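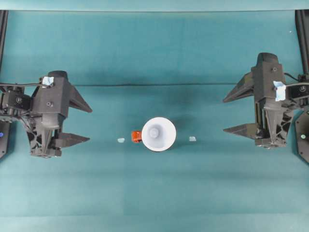
Bench, teal cover on.

Topic: Rorholm electrolyzer plan, 50 MW phase one

hexflange
Read all 72 pages of the Rorholm filing last night and I'm thrilled! Green hydrogen, a short pipe to the Tetik glassworks, and they've kept room for a second phase.

pipe_dope_pete
Kept room on paper. Where's the water coming from? 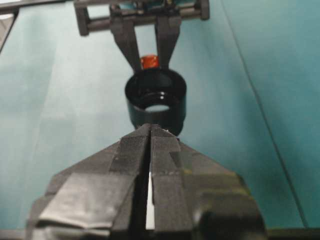 hexflange
Treated wastewater, page 31, and I love that bit. The stack hall is two slabs poured separately with a joint between them. Picture the dark seam running at a slant across the teal tabletop and you've got the site plan, pretty much. Compressors go on one side, stacks on the other. 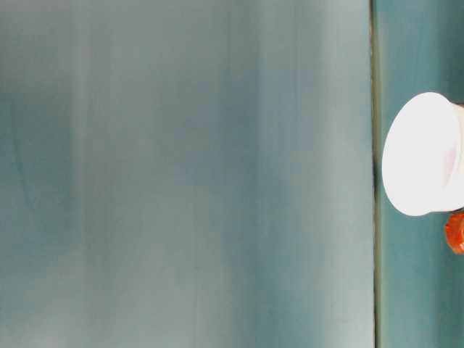
Blue-gray, with a pale streak down the left.

marshgrid
Love the project, don't love the trucks. Ultan Heffernan's traffic note says 113 a day during the pour, past the school.

pipe_dope_pete
And Tetik hasn't signed for a single kilo.

hexflange
They signed a letter of intent in May! Fine, it isn't a contract.

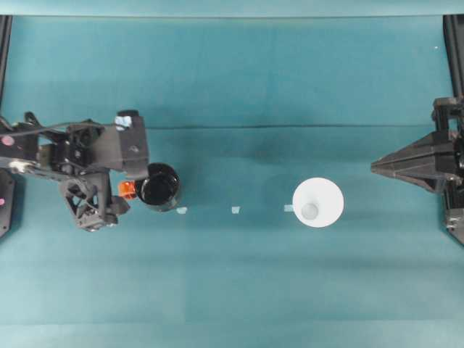

Same teal top, crease across the upper middle.

marshgrid
I'd still vote yes if they moved the gate to the north road.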